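Workshop Tips: Folding Laundry With Home-Built Hand Grippers

Posted 2021-01-12 by Gizella Balogh

If you have been following the Wostport build you know we finally have a matched pair of hand-held grippers, and I am so happy with them! The idea is simple enough: you do the chore yourself with the grippers, the cameras record it, and later the arm on the bench gets to learn from you. Clothes are the hardest thing we have tried so far (and the most fun). A few things I wish I'd had written down in September.

Print the fingers in a bright color. Ours are yellow, and they stand out against almost anything in the closet. Leave long slots in them too. They bend a little around the cloth and the print finishes sooner.

Pinch a fold, never a single layer. Push the tips down, close, and let the fabric bunch up between them. With a T-shirt I go for the neckband first, it's thicker and it stays put. 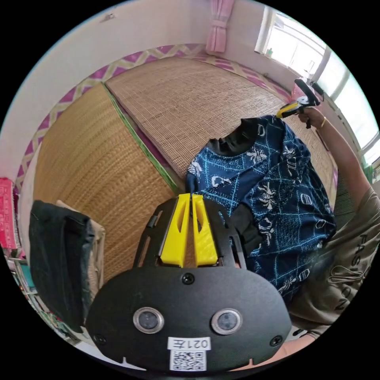
Once you have both corners, pull outward until the sag is gone and then stop. More than that and one side slips, and you're back to fishing around for the edge. Move both hands at the same speed. It feels silly for the first 25 shirts and then you stop thinking about it.

Label every gripper before you start recording! We mixed up left and right on 152 runs and Bakos had to sort them by hand, an entire evening gone.

Check your screws. The ones on the body plate work loose after a long session, so a dab of thread locker and a quarter turn with the small hex key, every time.

Wipe the lenses with a dry microfiber cloth. I used a shirt sleeve once and got three days of smeary video out of it.

Prints and patterns are great for practice. Plain black socks are miserable, save them for later.

We're at 3296 recorded folds now. Next up is the wrist mount for the arm, which Elex is redrawing with a wider clamp, and after that I want to try towels.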